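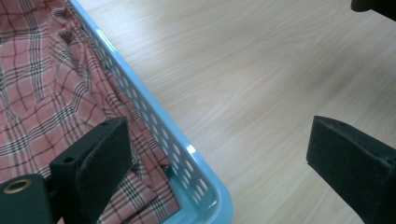 Perforated basket vs. solid tub for plaid shirts and throws – creasing and airing

Forum: Laundry and Linen Care > Sorting and Storage
Replies: 9

h_hladun
I am standardizing how I hold clean laundry between the line and the cupboard. Current container is the light blue plastic basket, perforated side wall, rounded corners. The load in question is plaid fabric in a dusty red with dark and white lines. It goes in crumpled and gets folded at the table later.

Two questions.
1. Do the holes in the wall do anything useful for air movement once the cloth is bunched against them?
2. Does anyone see hole marks pressed into cotton after a night in the basket?

I can change the container. I would prefer not to change the table or the schedule, as I fold at 9 p.m. and that is fixed.

Navickas_R
1. Some, but less than people expect. Fabric pushed against the wall closes the holes from the inside. The air path that matters is the open top.
2. Yes, if there is weight on it. A single shirt, no. A full basket with towels on top, yes, in the bottom third.

Put the plaid in last.

butkiene_linen
Disagree on point 1. I ran both types side by side in August, same room, same cotton throws taken off the line slightly damp. The solid tub smelled stale by morning. The perforated basket did not. Both had open tops, so the top does not explain the difference.

Navickas_R
How full was each one?

butkiene_linen
Two throws in each. Neither was packed down.

Navickas_R
Then the cloth was not sealing the wall and your result is what I would expect. My comment was for bunched fabric. I will accept that a lightly filled basket vents through the sides.

A_Kaz
The container is a side issue. Clean plaid should not sit crumpled at all. The pattern makes every crease visible, and if the grid is set crooked while the cloth is warm you will be pulling it straight with an iron later. Fold at the line or straight out of the dryer.

My sequence for anything checked:
Lay it face down on a flat surface.
Find one dark line near the center and run a finger along it from end to end.
Pull the corners until that line is straight.
Fold on the line.
Repeat across the other direction.

It takes under a minute per piece and the stack comes out square. If the lines meet at the edges, the fold is true. No measuring.

h_hladun
I use the same line method, at the table. Doing it at the line is not practical here. The yard is down two flights and there is nowhere flat.

A_Kaz
Then roll the pieces instead of dropping them in. Rolling costs a few seconds and you avoid the sharp creases at the corners of the basket.

driteck_owner
Rolling works for throws. For shirts it puts a diagonal crease across the placket unless they are buttoned first. I stopped doing it.

On hardware: I have the Driteck basket, 66 liters, and it is too deep for this. Whatever is at the bottom is creased by default. The shallow Peltell one is better for anything you intend to fold within a day. Both are perforated. Depth has mattered more than holes in my case.

l_juska
Agree on depth. Also check the inside of the rim and the holes for molding flash. Cheap baskets have a thin raised edge left around the openings, and it will catch a loose weave. Brushed cotton is the worst for this – I have pulled threads on two flannel sheets. Run an old pair of tights around the inside. Where it snags, take the edge off with fine sandpaper and wipe the dust out.

h_hladun
Did the tights test this evening. One snag, on the inner edge of a hole near a corner. Sanded. The rest of the wall is smooth.

Revised procedure, pending complaints:
Throws rolled. Shirts buttoned and laid in flat, on top. Nothing heavier above the plaid. Basket filled to half at most. Fold at 9 p.m. by the center line.

butkiene_linen
No complaints. I would still leave a hand's width between the basket and the wall of the room if anything in it is damp.

A_Kaz
One complaint. Buttoned and laid flat is most of the way to folded. Add the sleeves and you are finished.

h_hladun
Noted. The sleeves will stay on the 9 p.m. list for now. I will post again when I have tried the shallow basket on a full week of shirts.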